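Jorow Bench Guide
Section 4: Marking out and using the stacking square

4.1 Purpose

The stacking square is a black outline on the bench top. Small coloured cubes are placed in it and stacked on it. This section covers laying the square, placing the cubes and restoring the bench at the end of a session. It applies to the Staltow bench with a wooden top. For the Florkemano bench, see Section 6.

4.2 Items needed

Black tape, matt finish
Steel rule, 300 mm or longer
Pencil, soft
Craft knife with a fresh blade
Cubes, one red and one yellow as a minimum
Dry lint-free cloth

4.3 Laying the square

1. Clear the bench top and wipe it along the grain with the dry cloth. Allow any cleaning fluid to evaporate fully.

2. Measure 290 mm from the front edge of the bench and make a light pencil mark. This is the reference for the front side of the square.

3. Cut four strips of tape to equal length. Lay the front strip first, its outer edge on the mark.

4. Lay the left and right strips, then the back strip. Press from the middle of each strip outwards.

5. Check both diagonals with the rule. If they differ by more than 3 mm, lift the back strip and lay it again.

6. Leave the inside of the square bare.

Note: A small gap where two strips meet is acceptable. Do not fill it with a short offcut, which will lift at the corners.

Caution: Do not cut tape on the bench top. Knife marks across the grain catch the lower edges of the cubes.

4.4 Placing the cubes

1. Bring the red cube over the square and hold it low before release.

2. Lower it until the whole of its underside is in contact with the surface. A cube may stand on bare wood or partly on the tape.

3. Set the yellow cube on the red one. A slight offset between the two is permitted, provided that the upper cube lies flat.

4. Withdraw straight upwards. Do not move sideways until clear of the stack.
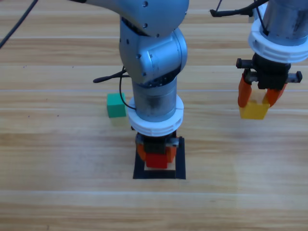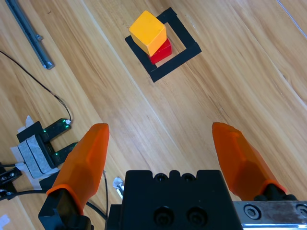 Page last changed: 1 October 2024 by Peadar Ó Dubhghaill

Red cube held low over the square (first picture); yellow cube on red, with a slight offset (second picture).

4.5 Cables and fittings near the square

Keep loose cables outside the black outline. A cable lying on the wood is allowed if it does not cross the tape. Check that fasteners on any rail fixed to the bench are tight before starting.

Caution: Do not rest cubes, tape or tools between the prongs of a slotted sensor.

4.6 End of session

1. Remove the upper cube first, then the lower.

2. Inspect the tape for lifted edges. Press down or replace the strip affected. Mixed widths of tape must not be used in one square.

3. Return the cubes to tray 439.

4. If the square is to be removed, peel each strip back slowly along its own length. Remove residue with the cloth and a little white spirit.

Spare tape is ordered from Insaurralde under stores code 730. Corrections to this section go to Hortensia Quezada.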